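Cushions and Throws: What I Picked Up at the Grutolard Open Day

I went to the robot open day at Grutolard in September, mostly to look at machines and partly to get out of the house. The demonstration that held me longest was housework: a two-armed robot working on a round armchair. Sadia Kiani ran it and answered questions while it moved. I came home with some notes that are useful to anyone with a sofa.

Clear the seat first. Her team has the robot deal with one thing at a time, and I now do the same. Take everything off, brush the seat, then put things back.

Brush velvet in one direction. Use a soft clothes brush and work from the back of the seat to the front. Creases in the backrest usually relax with a little steam, but test a hidden spot and keep the steamer head off the fabric.

Pick up cloth near the middle of an edge. A corner grip makes a throw twist. Sadia said they had logged over 3000 practice grabs before they settled on this.

Set the back pillow before the front one. Stand the larger pillow upright against the backrest, then lay the smaller one on the seat and press it down with a flat hand. Push - don't punch.

Wash pillow covers every 8 weeks, inside out and zipped. Let them dry all the way before the filling goes back in.
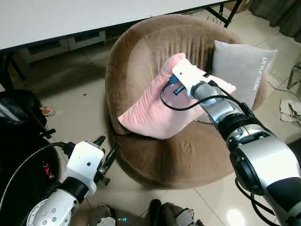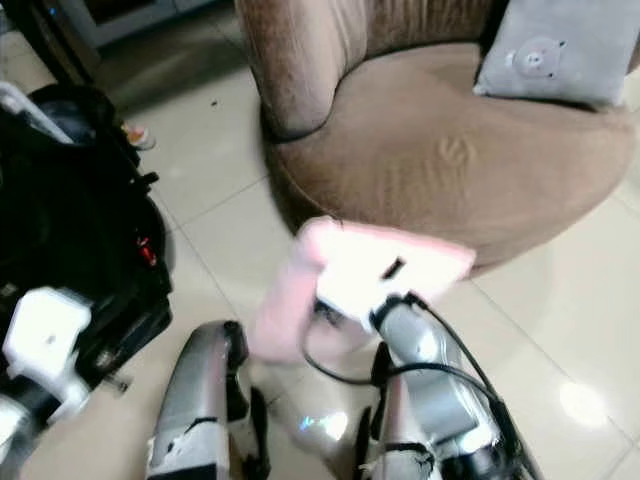 Sohail Soomro, who was standing next to me, asked about pet hair. Sadia's answer was a damp rubber glove, used by a person. Pull toward you in short strokes and rinse the glove often.

If you have a tiled floor, shake throws outside. Dust from a throw settles along the grout and you end up mopping twice. For the grout itself I use warm water with a drop of dish soap and an old toothbrush, then wipe it dry with a towel.

The open day runs again next September. Parking is tight, so come before 10 in the morning.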